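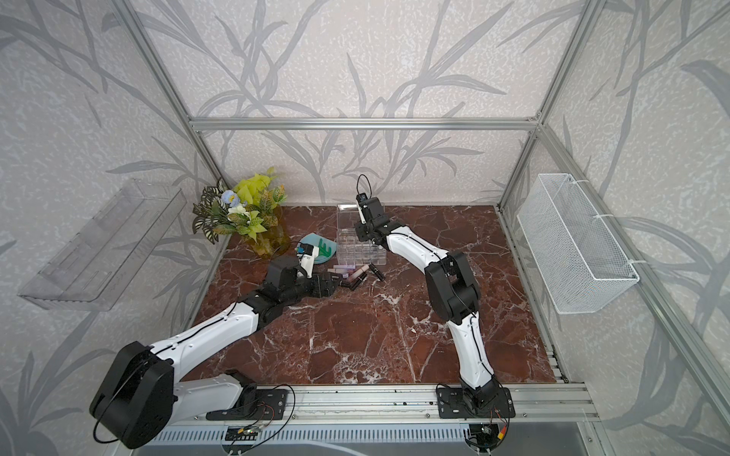
Comment le robot choisit son prochain geste

Ranger des tubes de rouge à lèvres dans un casier transparent paraît simple. Pour un ordinateur, c'est une suite de calculs. Le logiciel Totov, qui commande les deux bras, les fait dans un ordre fixe.

1. Percevoir
Une caméra envoie une image. Une image est un tableau de nombres – un pixel, trois nombres : rouge, vert, bleu. Le programme y cherche des formes allongées. Pour chaque tube, il note une position et un angle. Un tube foncé sur un marbre brun-rouge est plus difficile à repérer qu'un tube rose, car les nombres se ressemblent.

2. Planifier
Le programme choisit un tube, puis une case. Il calcule ensuite un chemin pour la pince. Ce chemin doit éviter le vase, les parois et l'autre bras. Totov essaie jusqu'à 200 chemins et garde le plus court parmi ceux qui ne touchent rien.

3. Commander
Le chemin est découpé en petits pas. À chaque pas, le programme compare l'angle mesuré dans chaque articulation avec l'angle voulu. S'il y a un écart, il corrige. Cela se répète 20 fois par seconde. On appelle cela une boucle.

Et à deux bras ?
Chaque bras réserve la zone où il travaille. L'autre attend que la zone soit libre.

À essayer
Pose 9 crayons en désordre sur une table. Écris les ordres pour en ranger un seul, sans utiliser le mot « prends ».

Texte : Kátia Mendonça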